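Re: [hosley-home] Gray sofa next to the yellow one, too much?

On the Hosley list in March, Szymon Wasilewska wrote:
> We have the gray sofa and want something with color beside it.
> Is mustard too strong? And do the cushions have to match?
> Delivery from Zollville is 23 days, so I'd like to order soon.

Mustard works with light gray. We have had the two together through one winter and I still like them. I kept the other colors quiet, with an off-white cushion and gray at the window.
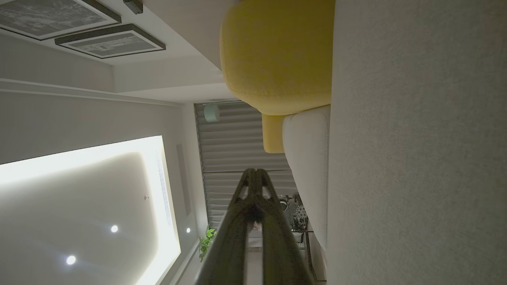 Citlali Barrera wondered whether the yellow would fade near a window, and said she would turn the cushions every month or so. I do the same with mine, and so far I see no change.

On matching, I would not bother. A pale gray cushion with a piped edge looks fine against the yellow — it ties the two colors together. Ask for fabric samples first and look at them at 4 in the afternoon as well as in the morning. Mustard gets browner under a lamp.
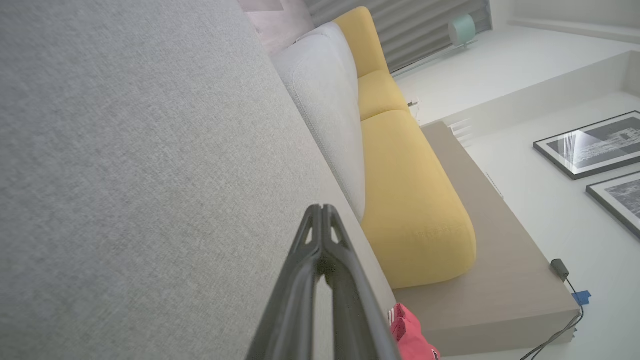 Mustard section on its low platform, with the pale gray cushion.

Measure the doorway before you order.

Recent in this list
Washing linen covers at home
Inavero side table, 41 cm, free to collect
Re: Blinds or curtains for a north room
Tamiru rug sizes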